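Kanderside Picks Archive - README

Last edit: February 28, 2022
Maintainer: Souad Zaki

What this is

Archive of published handicapper picks, graded against closing lines. College basketball and NFL only. 1239 picks from 174 accounts, all of them public posts at the time we saved them. One row per pick.

Started as a way to settle arguments on the Plolus forum over who was really hitting what they claimed. Grew from there. Not a tout service, no plays for sale, please stop emailing for tonight's card.

Files

picks.csv - the main table
accounts.csv - handle, platform, first seen, last seen
lines.csv - openers and closers, matched by game id
grade.py - does the grading, needs Python 3

Columns in picks.csv

pick_id, account_id, game_id, posted_at (Eastern, always), side, line_claimed, line_close, units, result, flag

result is W, L, P or N. N means no action, postponed or voided. Don't drop the N rows before you compute volume, some accounts post a lot of those and then quietly leave them out of the record.

flag is blank for most rows. Values:
late - posted after tip or kickoff
edited - text changed after the game went final
dupe - same account, both sides, different posts
copy - matches another account's post word for word

How it was graded

Against the line the account claimed, if that line was availble at any book we track within ten minutes of the post. If not, against the close. This hurts a few people who post fast at small shops. Known issue, no good fix yet.

Units capped at 5. Anything bigger gets cut to 5 and the original goes in the notes field. The "50 unit lock" guys wreck every average otherwise.

Parlays are out. Teasers out. Player props went in for one month (October) and then came out again, too many missing closers.

Known problems

- Folent changed its feed format mid season, 2 weeks of totals are missing in lines.csv
- deleted posts only show up if we saved them first, so losing records are probaly worse than they look
- accounts that renamed are merged by hand. Dehghan did the first pass, I did the second, we disagreed on a handful and left those split
- overtime totals were wrong in the old version. Re-download if your copy has no flag column

Not okay to use for

Selling a record. Quoting a win rate without the number of picks next to it. Calling somebody a fraud off one flag - late happens to honest people with bad wifi.
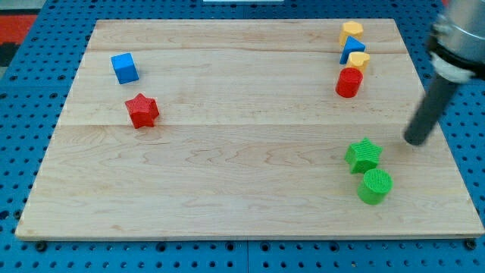
Ghazal Sharifi wrote in to say the late flag should be split, a post two minutes after tip is a different animal from one at halftime, and lumping them together makes the column useless for anyone checking live bettors. Fair. Next version will carry minutes_late as its own column and the old flag stays so scripts don't break.

Corrections

Send the pick_id and a link or screenshot with the time showing. No timestamp, no change. If it's your own account you can still ask, same rules, the old grade stays in the changelog.

Free to use, credit Kanderside Picks Archive and say which version.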